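Loose papers in box files: flat or on edge?
Posted in Home Office, Flerkwood Community Help

PaperMoth
I've got 340 loose sheets to put away and two blue box files with clasps. The pile has gone curly at the edges and the sheets catch when I close the inner flap. Do I store them flat, and should I split them? 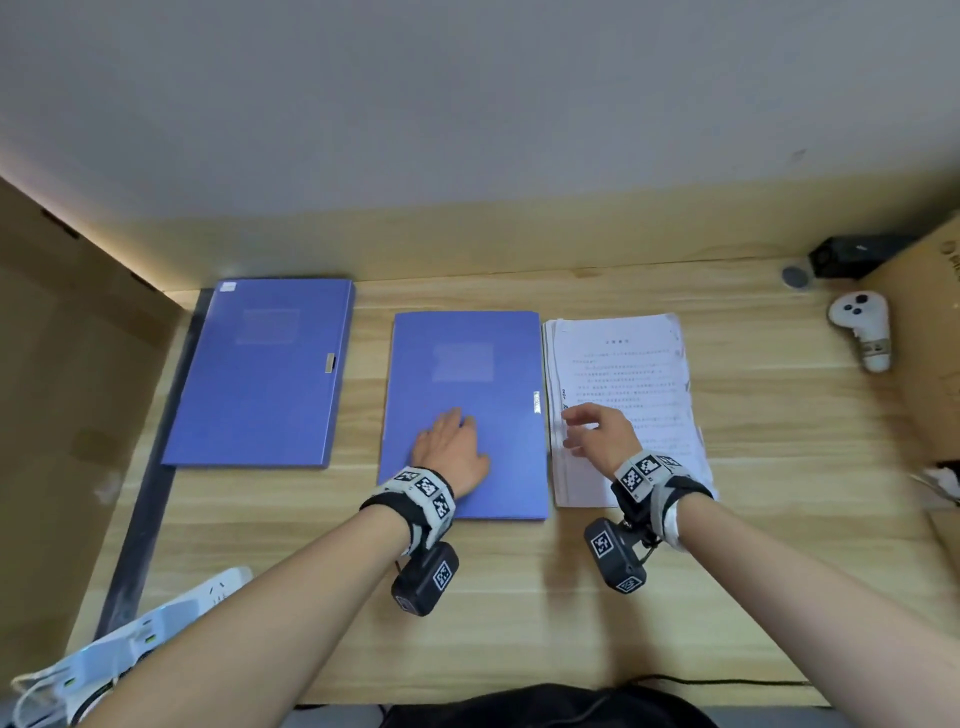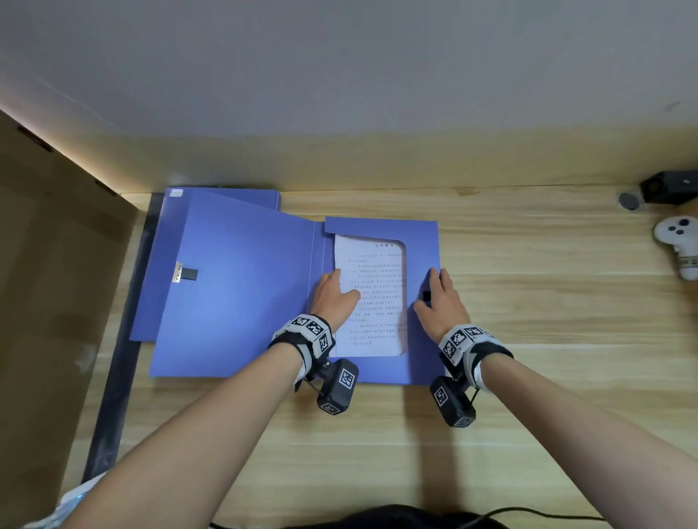 First picture: both files shut, papers on the right. Second: a printed sheet under the flap.

Eliseo Hinojosa
Split them, 171 in one and the rest in the other. Knock the edges square on the desk first, then put a heavy book on each pile overnight. Lay the sheets in, hold them down with one hand and lower the flap with the other. Store the boxes flat until the curl has gone. Write on the labels now or you'll forget.

tinlid3
Just buy a bigger box. Aranda do one.

Cobb_491
Agree with Eliseo. Take out any staples too.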